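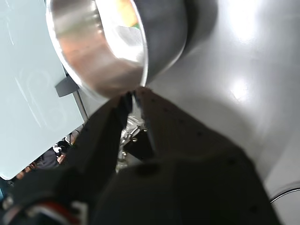
4. Recipientes e primeira utilização

Esta secção aplica-se às placas de indução Skakden de encastrar, com quatro zonas e comando tátil. A instalação elétrica e o corte da bancada estão descritos na secção 3. Revisão do texto: 23 de março de 2023.

4.1 Recipientes adequados

A placa só aquece recipientes com base ferromagnética. Servem o ferro fundido, o aço esmaltado e os tachos e panelas de aço inoxidável cuja base tenha uma camada magnética. O alumínio, o cobre, o vidro, o barro e a porcelana não funcionam, a menos que o fabricante do recipiente tenha incorporado um disco próprio para indução.

Para verificar um recipiente:

1. Vire-o com a base para cima.
2. Encoste um íman de frigorífico ao centro da base. O íman deve ficar preso sem ajuda.
3. Repita junto ao bordo. Se o íman prender no centro e cair junto ao bordo, a zona magnética é mais pequena do que a base e o aquecimento será irregular.
4. Passe uma régua direita sobre a base, em duas direções cruzadas. Se houver luz visível por baixo da régua no centro, a base está côncava. Uma concavidade muito ligeira a frio é normal nas bases espessas. Uma base convexa, que balança quando pousada, não deve ser usada.

Nota: o símbolo de indução gravado por alguns fabricantes (uma espiral ou bobina) indica compatibilidade, mas não garante o rendimento máximo. Dois tachos com o mesmo símbolo podem demorar tempos diferentes a ferver a mesma quantidade de água.

4.2 Diâmetro da base

Conta o diâmetro da base magnética, e não o da boca. Nas panelas de parede inclinada a diferença pode ser grande.

Zona pequena (frente direita): base mínima de 100 mm.
Zonas médias (trás direita e frente esquerda): consulte a marca interior do círculo serigrafado.
Zona grande (trás esquerda): base máxima de 254 mm.

Um recipiente abaixo do mínimo não é detetado e o visor da zona mostra o símbolo de recipiente ausente. Um recipiente acima do máximo funciona, mas a parte de fora aquece mais devagar. Não deixe que a base cubra o painel de comandos nem o perfil metálico da placa.

Atenção: não use discos adaptadores entre a placa e o recipiente. Acumulam calor, podem danificar o vidro e anulam a garantia.

4.3 Antes de ligar pela primeira vez

1. Retire todas as películas e autocolantes do vidro, incluindo a fita transparente sobre o painel de comandos.
2. Limpe a superfície com um pano húmido e uma gota de detergente da loiça. Seque bem.
3. Confirme que a saída de ar por baixo da placa está livre. Se houver uma gaveta, deve manter-se um espaço de 40 mm entre o fundo da placa e o conteúdo da gaveta.
4. Ligue o disjuntor do circuito. Todos os indicadores acendem durante um instante e apagam-se. Ouve-se um sinal curto.
5. Espere que o visor se apague por completo antes de tocar nos comandos.

Nas primeiras utilizações pode sentir-se um cheiro leve, proveniente dos materiais de isolamento. Areje a cozinha. O cheiro desaparece ao fim de poucos dias de uso normal.

Atenção: se o vidro apresentar uma fissura, mesmo fina, não ligue a placa. Desligue o disjuntor e contacte a assistência.

4.4 Ligar uma zona

1. Pouse o recipiente, já com água ou alimentos, no centro da zona.
2. Mantenha o dedo na tecla de ligar até ouvir o sinal. Os quatro visores mostram 0.
3. Toque no visor da zona pretendida. O algarismo fica mais brilhante.
4. Deslize o dedo na barra, ou toque diretamente no ponto desejado, para escolher um nível de 1 a 9.
5. Para alterar o nível, toque de novo no visor da zona e repita o passo anterior.
6. Para desligar só essa zona, deslize até 0. Para desligar a placa inteira, toque na tecla de ligar.

Se não for escolhida nenhuma zona, a placa desliga-se sozinha. Acontece o mesmo quando um líquido derramado cobre os comandos: ouve-se um sinal repetido e todas as zonas param. Limpe o painel, seque-o e volte a ligar.

Nota: as teclas reagem à polpa do dedo. Com luvas, com os dedos molhados ou com a ponta da unha a resposta é incerta.

4.5 Teste com água

Recomenda-se este teste a cada recipiente novo. Permite conhecer a diferença entre níveis antes de cozinhar com gordura.

1. Deite 700 ml de água fria num tacho de tamanho médio.
2. Coloque-o numa zona média, sem tampa, e escolha o nível 9.
3. Quando a água ferver em toda a superfície, reduza para 5 e observe a fervura.
4. Reduza para 3. Na maior parte dos tachos a água deixa de borbulhar e fica apenas quente.
5. Anote o nível mais baixo em que a fervura se mantém. É esse o nível a usar para arroz, massa e leguminosas nesse tacho.

Se as bolhas se formarem só num anel estreito e o centro ficar parado, a camada magnética da base é pequena ou está deformada. O tacho pode continuar a servir para sopas e cozidos, mas não é indicado para molhos, leite ou refogados.

4.6 Níveis recomendados

1 a 2: derreter manteiga ou chocolate, manter quente.
3 a 4: arroz depois de levantar fervura, molhos, leite-creme.
5 a 6: refogados, legumes estufados, omeletes.
7 a 8: bifes, peixe em posta, crepes.
9: ferver água, iniciar uma panela grande de sopa.
P (potência reforçada): apenas para água ou caldos, por tempo limitado.

Estes valores são um ponto de partida. Com ferro fundido, comece um nível abaixo e dê tempo à base para aquecer. Com aço inoxidável fino, mexa mais vezes.

Atenção: nunca use P para aquecer óleo ou azeite. O aquecimento é muito rápido e a gordura pode inflamar-se. Se isso acontecer, desligue a placa, tape o recipiente com uma tampa ou uma manta de incêndio e não deite água.

4.7 Aço inoxidável: marcas e cuidados

Os tachos de inox ganham marcas com o uso. Quase todas são superficiais.

Manchas azuladas ou com reflexos de arco-íris: devem-se a sobreaquecimento. Esfregue com um pano embebido em vinagre branco, passe por água e seque.

Pontos brancos no fundo: são calcário ou marcas de sal. Ferva água com um pouco de vinagre, deixe arrefecer e lave. Para os evitar, junte o sal só quando a água estiver a ferver.

Fundo queimado: cubra com água e uma colher de bicarbonato, aqueça no nível 3 e deixe repousar até arrefecer. Solte os restos com uma espátula de madeira. Não use palha de aço no exterior escovado ou polido. Se usar um esfregão suave, acompanhe o sentido do acabamento.

Parte de fora da base: deve estar limpa e seca sempre que o recipiente é pousado na placa. Os restos de açúcar e os grãos de areia são a causa mais comum de riscos no vidro. Levante o recipiente para o mudar de zona. Não o arraste.

Um tacho muito quente não deve ser posto debaixo de água fria. A mudança brusca pode empenar a base, e uma base empenada não se recupera em casa.

4.8 Ruídos normais

Zumbido grave em níveis altos: vem da transferência de energia e diminui ao baixar o nível.
Assobio agudo: aparece com duas zonas do mesmo lado no máximo, ou com bases feitas de várias camadas.
Estalidos ligeiros: base com camadas de materiais diferentes.
Ventoinha: pode continuar a trabalhar depois de a placa ser desligada. Não corte a corrente enquanto a ouvir.

Uma tampa mal assente também vibra. Rode-a um pouco antes de concluir que o ruído vem da placa.

4.9 Calor residual

O vidro aquece pelo contacto com o recipiente. Enquanto o visor mostrar H, a zona está demasiado quente para ser tocada. O H minúsculo (h) indica que ainda há calor suficiente para manter um prato morno. Depois de um corte de corrente a indicação pode não aparecer, mesmo com o vidro quente.

Não pouse talheres, tampas ou folhas de alumínio sobre as zonas. As pegas metálicas podem aquecer se ficarem por cima de uma zona vizinha ligada.

4.10 Assistência

Antes de contactar a assistência, tenha à mão o número de série, impresso na etiqueta por baixo da placa e repetido na capa deste manual. Indique também o tipo de recipiente usado e o símbolo que aparece no visor.

Peças e reparações: Oficina Zodeddale, ao cuidado de Sérgio Bragança.
Questões sobre recipientes e compatibilidade: Christos Sfakianakis, apoio técnico Skakden, Closville.

Em julho o atendimento funciona apenas de manhã. Os pedidos enviados por escrito são tratados por ordem de chegada.

A limpeza do vidro e a remoção de açúcar queimado são tratadas na secção 5.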